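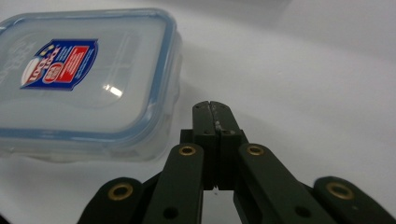

Prellent Asks Whether Your Kitchen Needs More Boxes, and Has Its Doubts

GRAMENT, 6 October 2019 – Prellent, the household advice service, today released its guide to storing food and small kitchen goods at home. The guide is called Dasturent, and it starts with a request that may not please everyone who sells storage: before buying any more containers, empty the ones you have.

The guide follows a trial that began in July with 27 households in Grament and the Lamont district. Each one agreed to go 40 days without buying a new food box, jar, bin or basket. They were asked to use what was already in the cupboard, throw out lids that fit nothing, and keep a short note of anything they truly missed.

Prellent went into the trial with a suspicion that a good deal of kitchen tidying amounts to moving food from one package into another. It has come out with the suspicion mostly intact. The notes were uneven, as notes kept on refrigerator doors tend to be, and Prellent does not claim that a trial this size settles anything. But few of the things people missed were containers. They missed shelf space, a clear counter and a place to put the onions.

What the guide says about lidded boxes

A plastic box with a sealed lid is useful for leftovers, cut fruit, crackers once the sleeve is open, and anything that spills. Prellent has no quarrel with that. Its quarrel is with the idea that flour, rice, pasta, tea bags and snack bars all need to be rehoused the minute they come home, often into boxes too small to take the whole bag. The end of the bag then goes back on the shelf beside the box, and the kitchen holds two packages of rice where it used to hold one.

The guide also takes a cool view of the word "airtight." A seal around a lid is a good sign and no more than that. Seals can trap crumbs, tabs can loosen, and a lid that snapped down hard in the store may not do so after a year of dishwashers. Dasturent suggests a plain home check: put a little water in the box, close it, and tip it over the sink. A box that leaks can still hold cookie cutters. It should not be trusted with soup on the bus.

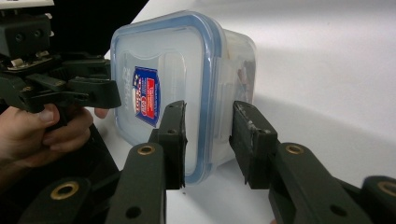 Lidded storage box with a pale blue seal and a clear locking tab.

Stickers get a paragraph of their own. Prellent advises peeling the store label off the lid on the day the box comes home and writing the contents and date on a strip of masking tape instead. Tape is cheap and comes off. The guide is doubtful about chalk pens, printed label sets and matching fonts, which looked fine in the trial kitchens for a week or so and were then wrong, as the box marked OATS had lentils in it.

Clear plastic is praised with some reserve. Being able to see into a box helps, yet frosted sides can leave the contents as a blur, and a blur at the back of a shelf is easily forgotten. The guide's advice is to store sealed boxes one deep where the shelf allows.

What the guide says about baskets

Open baskets did a little better. A wire basket lets air through, shows what is in it and can be lifted down in one go. Prellent recommends one for packets and one for produce, and has yet to be persuaded of the case for a third. A basket with a flat, solid base is easier on small items than bare wire, where jar lids tilt and garlic cloves slip through.

The warning is that an open basket will take anything. By the second week, baskets in several trial kitchens held batteries, birthday candles, a tape measure and unopened mail. Dasturent asks readers to set the basket on a cleared table once a month, take everything out, and put back only what belongs to the kitchen. If the basket goes back half empty, it should stay that way.
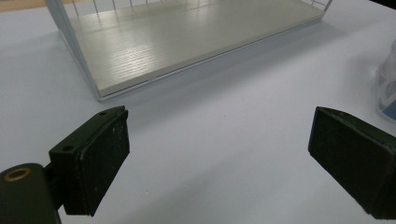
One household in the Lamont trial told Prellent that all of this was a bit severe, and that having matching boxes was the only reason the pantry got sorted in the first place. If a new set gets a person to throw out stale cereal, the household argued, it has earned its price, whatever happens to the labels afterward.

Prellent has printed that objection in the guide and accepts that it may be right for some homes. Its reply is that the stale cereal could have been thrown out for free. The two sides did not reach agreement.

Getting the guide

Dasturent is a short printed booklet. A first run of 2000 copies will be offered free from the Prellent office in Grament, one to a household, while they last. It contains no shopping list. Readers who want to know which brand of box to buy will not find the answer in it, as Prellent did not compare brands and takes no payment from firms that make or sell storage goods.

The trial notes, including the ones that disagree with the guide, can be read at the same office during opening hours.

About Prellent

Prellent gives advice on everyday household matters to residents of Grament and the Lamont district. Its earlier booklets cover laundry, small repairs and moving house.

Press inquiries: Prellent press desk, Grament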